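Chapter 4
Dividing a Bill, Sharing a Meal: Ratios at the Table

I learned ratios in my aunt's kitchen in Grarnunby, long before I met them in a classroom. She cooked rice for anyone who turned up, and she never once looked at a recipe (she had one, taped inside a cupboard, and it was wrong). One cup of rice, two cups of water, whether she was feeding three people or a wedding. I thought it was magic! Then I got to sixth grade and my teacher, Doğukan Yüksel, wrote 1:2 on the board, and I sat there thinking, hey, I know that one.

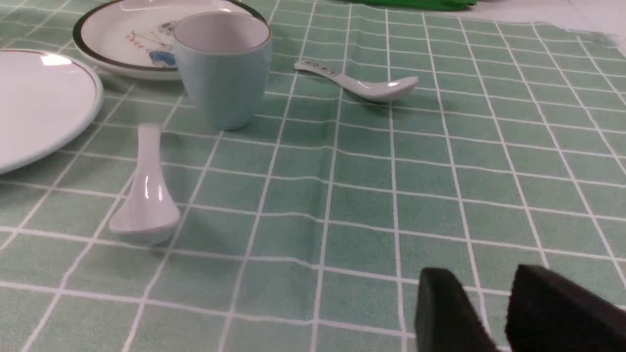
What is a ratio?
A ratio compares two amounts by telling you how much of one goes with how much of the other.

So if a soup calls for 10 cups of broth and 14 ounces of noodles, the ratio of cups to ounces is 10:14. Divide both sides by two and you get 5:7. Same soup, smaller numbers, and a pot I can lift by myself.

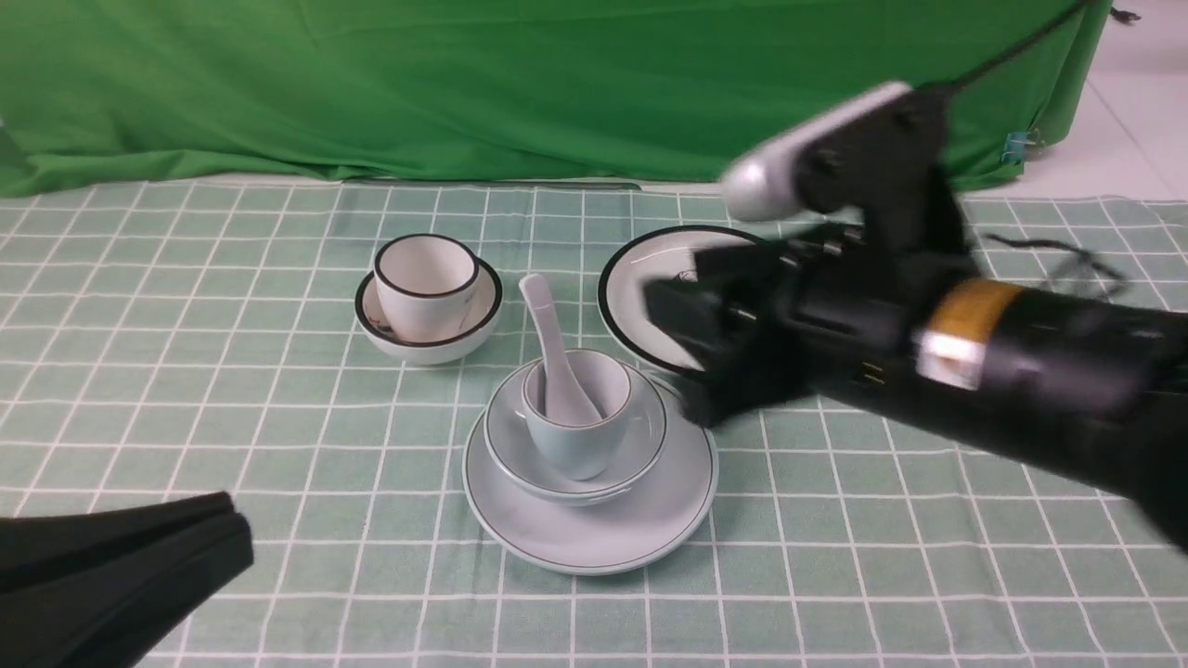
Figure 4.2 Plates, bowls, and cups on a checked cloth.

Order matters, by the way, and I still mix it up when I'm tired. Rice to water at 1:2 gives you dinner. Water to rice at 1:2 gives you something crunchy and sad. Write the words down first, then put the numbers under them in the same order.

We'll spend most of this chapter with the Aksoy family, who run a lunch place and have to scale everything. On a slow day they cook for 14, on a busy one for 70, and you'll work out how their shopping list changes. (Try it now if you like: how many times bigger is the busy day?)

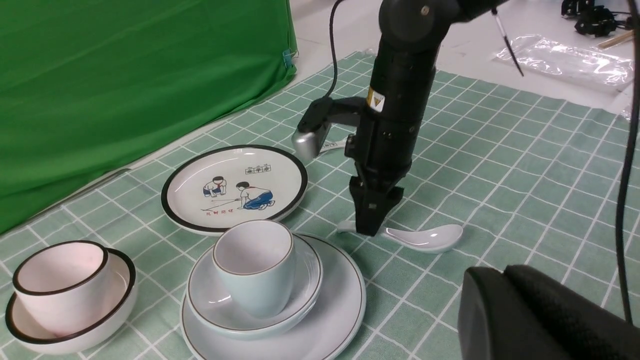

Figure 4.3 A white ceramic soup spoon.

Before you start Section 4.1, make sure you're comfortable with simplifying fractions. If that feels shaky, go back to the review at the end of Chapter 3 and do the odd-numbered problems. You'll want a pencil, some scratch paper, and maybe a snack, as I wrote most of these problems while hungry.

Words to watch for: ratio, term, equivalent ratios, scale factor, unit rate.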